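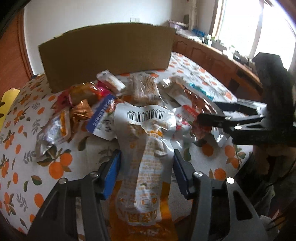 How long should I let the Fodimlow run before I seal my first batch of snacks?

Give it a full 3 minutes with the lid down and the green light steady. The sealing bar needs that time to warm evenly from one end to the other, and a bag sealed too early tends to hold in the middle and open up at the corners.

Section 4: Sealing and Storing Dry Foods

By now you have unpacked your Fodimlow countertop sealer, wiped it down and found it a good spot near an outlet. This section walks you through closing up crackers, nuts, dried fruit, cereal and all those half-finished bags that pile up in the pantry. Take your time with the first few. Most people have the feel of it after an afternoon, and a crooked seal can always be trimmed off and done over.

Before you start

Set the sealer on a flat, heat-safe surface — a bare counter is best — and leave a hand's width of space behind it. Have your bags, a pair of scissors and a dry cloth within reach.

CAUTION: The sealing bar stays hot after the light goes out. Keep fingers, sleeves and plastic wrap away from it, and don't leave the lid open with children nearby.

Sealing a bag

1. Plug in the sealer and press the power button once. The light blinks while the bar warms up and then stays green.

2. Fill the bag, leaving at least 3 inches empty at the top. It always looks like too much room until you try to close it.

3. Wipe the inside of the opening with the dry cloth. Crumbs, salt and powdered sugar are the usual cause of a weak seal.

4. Turn the dial to match your bag. Use Low for thin, clear bags, Medium for Kevholm storage bags and High for lined or foil bags.

5. Lay the opening flat across the bar and smooth out any wrinkles with your fingertips, then take your hands away.

6. Lower the lid and press both corners until they click. Wait for the tone.

7. Raise the lid, lift the bag out gently and let the seal cool before you tug on it.

Note: If the seal looks cloudy or bubbled, turn the dial down one setting. If it peels apart easily, go up one setting and try again on a fresh stretch of bag.

Resealing a store-bought package

Cut the top straight across first, well clear of any torn notch or zipper. Packages with a paper outer layer won't seal, so move that food to a storage bag. Before you trim, copy the best-by date onto a label. Noemi Fiore in our test kitchen keeps a roll of masking tape and a marker in the drawer just below her sealer, and we've all picked up the habit from her.

CAUTION: Sealing doesn't take the place of refrigeration. Anything that says to keep cold after opening still belongs in the fridge, sealed or not.

When you are done

Press the power button, unplug the cord and leave the lid up until the bar is completely cool. Wipe it with a soft, barely damp cloth and never use a scouring pad. Replacement sealing strips are part 142, and lid gaskets are part 106. Instructions for changing both are in Section 6.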